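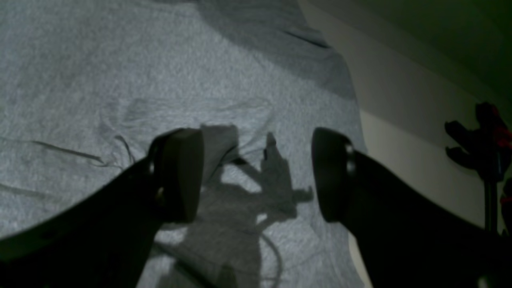

Open fingers over light grey fabric, wrist camera view.

Home | Projects | Data | FAQ | Contact

Cloth Handling Examples: Frequently Asked Questions

What is one example?
One example is one attempt, from the first movement of the arm until the operator presses stop. We save the camera video and the finger positions together.

How many do you need?
For the Thampi set our target is 2000. A new operator records 10 for practice, and these are not counted.

Do you delete the failed attempts?
No. We label them and keep them in a separate folder — the model can learn from them later. Please do not stop early only because the grasp looks bad.

Does printing on a garment matter?

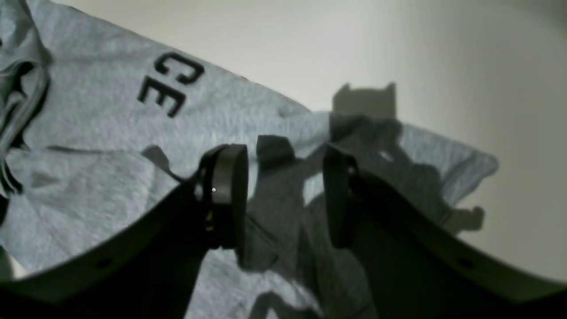
Plain cloth alone is not enough. The model should meet letters, creases and shadows of the gripper also, or it may take a dark shape for a fold. We ask operators to turn the garment between attempts and not to make it flat each time.

Who checks the labels?
Vesna Popescu and Anil Naidu. Each of them reads the labels without seeing the other's answers. If they disagree, the example goes to Revathi Rai.

Can I use the data in my own work?
Yes, for research. Please write to Costel Pascu first and tell him which colour and size of garments you need.

Related
Lurner: operator guide
Flellus label list
Notes from the October recordings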